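# Sandgate packing floor trials two-handed robot, staff move to checking

14 November 2019

Ovell, the desk goods firm, has started bringing robot hands onto the packing floor at its Sandgate site – first in simulation, then on one live bench by the end of the month. 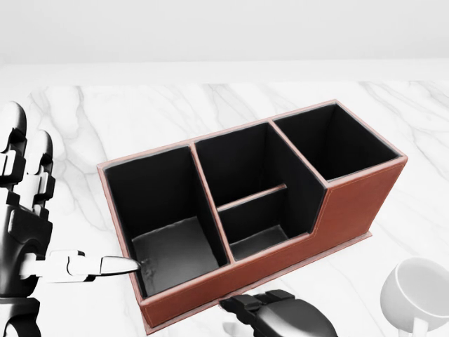

More checking and less lifting is how one packer on the late shift put it, adding that the checking had better be paid the same. It will be, the firm says. Staff want that in writing and as of last night did not have it.

The simulated runs use a desk organiser with a brown, leather-like covering and black-lined compartments, on a marble top with a white cup near by. The software side comes from a small outfit called Khúc. The system itself goes by the name Vultar, and that is what everybody on the floor calls it already, sometimes politely.

What it means in practice. The site sends out 1170 organisers on a normal day. At present each one is picked up, turned over, looked at, wiped and boxed by the same person, start to finish. Under the new plan the robot does the picking up and the boxing. People do the looking.

Five benches are in line for the change if the first goes well. Bench one is the only one with a date against it, and that date is "November", no more exact than that.

No jobs to go, according to a notice pinned up by the clocking-in machine. The notice says nothing about agency hours. Asked about this, the firm said agency cover would be "looked at in the new year", which did not go down well in the canteen.

The work is hard on wrists, and that is not in dispute. Packers have been asking for a shorter stint at the bench for a long time. Under the trial nobody stays on the checking seat for more than an hour before swapping, and the seat is a proper one with a back. Several people said that was the best part of the whole thing. Others less keen – sitting still under a bright lamp looking for loose stitching is tiring in its own way, and the boxing was where you got to chat.

There is also the question of speed. At present the pace is set by the person. With Vultar feeding the seat, the pace is set by Vultar, unless there is a button. There will be a button, Ovell confirmed. Checkers will be able to pause the bench without asking a supervisor and pauses will not be counted against them. Staff asked for that last bit to be read out twice at the breifing.

Training is two half days, paid. The first covers stopping and restarting the bench, and what to do if an organiser comes through the wrong way round. The second is the checking itself: seams, trim, linings. Anyone who has done returns can skip the second.

Almost 2000 practice picks are planned in simulation before the live bench is switched on. Khúc would not say how many have gone to plan so far, only that corners and the lower middle section of the organiser were being worked on. After that, 200 real organisers go through with a packer standing by, all of them checked again by hand at the far end.

Night shift have asked for there own briefing, the first one having been held at two in the afternoon when most of them were in bed. Ovell says this will be arranged. No time given yet.

The gangway by bench one will be closed while the guard rail goes in. Use the loading side door until then.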